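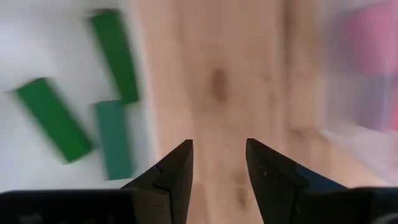 Las pinzas sobre la tabla de madera, con tres bloques verdes a la izquierda, vistas desde la muñeca del robot.

Paiva publica la nueva versión de su software de control, con un planificador que corrige sobre la marcha

El equipo de Paiva ha publicado en septiembre la versión más ambiciosa hasta ahora de su software abierto para brazos manipuladores, y los que llevamos tiempo siguiendo el proyecto estamos de enhorabuena. La novedad principal se llama Burance y es un planificador de movimientos que ya no espera a que el brazo se detenga para volver a mirar: recalcula la trayectoria mientras la mano viaja, con lo que le va llegando de la cámara de la muñeca.

Hasta la versión anterior, el ciclo era el clásico. El robot se paraba encima de la mesa, tomaba una imagen nítida, localizaba las piezas, calculaba el recorrido y lo ejecutaba a ciegas hasta el final. Funcionaba bien, pero cada pausa se pagaba, y en tareas de colocar bloques sobre una tabla las pausas se comían buena parte del tiempo. Con Burance el plan se revisa cada 22 milisegundos. Si una pieza se ha desplazado un poco o el brazo llega algo desviado, la corrección entra antes del agarre y el movimiento sigue sin tirones.

Lo difícil estaba en la percepción. Una cámara montada tan cerca de los dedos entrega imágenes muy borrosas en cuanto la mano acelera: los bordes se duplican, las vetas de la madera se convierten en rayas y dos bloques de tonos parecidos pueden confundirse. La mayoría de los sistemas descarta esas imágenes. Paiva ha optado por aprovecharlas, y esta es la parte que más nos ha gustado. El módulo de visión estima la dirección y la longitud del emborronamiento a partir de las velocidades de las articulaciones, que el controlador ya conoce, y busca en la imagen la forma de la pieza tal como debería verse estirada por ese movimiento. La orientación de un bloque alargado se puede recuperar así incluso con el contorno desdoblado.

También se usan como referencia las marcas naturales del tablero. Un nudo oscuro en la madera clara resulta ser un punto de apoyo estupendo para saber dónde está la mano, mucho más estable que el borde de la tabla, que con el desenfoque se funde con la superficie blanca de al lado. El calibrado guarda esas marcas la primera vez y las vuelve a buscar en cada pasada — si la tabla se cambia por otra, hay que repetir el proceso, que se lanza con una sola orden.

Las pruebas se han hecho en el laboratorio de Claruneck, donde el proyecto mantiene su banco de ensayos. El equipo preparó 100 secuencias de recogida y colocación y las ejecutó con los dos planificadores, el antiguo y el nuevo, partiendo de las mismas posiciones. Burance completó 79 sin una sola parada intermedia. Las demás necesitaron al menos una pausa para volver a mirar, casi siempre con piezas muy juntas o con reflejos fuertes en el fondo blanco. El sistema detecta por sí mismo que la estimación es mala y recurre entonces al modo antiguo, de manera que la tarea continúa, solo que más despacio.

Para quienes programan, la versión trae además un visor de registros muy cómodo. Permite recorrer una ejecución instante a instante, con la imagen de la muñeca a un lado y la trayectoria prevista al otro, y marcar el momento exacto en que el plan cambió. Depurar un agarre fallido leyendo columnas de números era una tortura, y poder ver lo que veía la mano cuando tomó la decisión ahorra tardes enteras. El visor abre también los registros de la versión anterior, aunque en ellos no aparecen las estimaciones de movimiento.

Skeltell, que se encarga de los controladores de bajo nivel, ha adaptado los suyos para aceptar correcciones a mitad de trayectoria sin superar los límites de aceleración. Quien use otros controladores puede activar Burance en modo de observación: el planificador calcula y registra sus propuestas, pero el brazo sigue obedeciendo al sistema de siempre. Es una forma muy sensata de probarlo antes de soltarle las riendas.

El código, la documentación y los registros completos de las pruebas ya se pueden descargar desde la página del proyecto. La versión anterior recibirá correcciones de seguridad durante 365 días. Entre lo pendiente figuran el uso de dos brazos a la vez y un mejor tratamiento de los reflejos, y el equipo pide a los usuarios que envíen registros de ejecuciones con fondos claros, sobre todo de las que hayan salido mal.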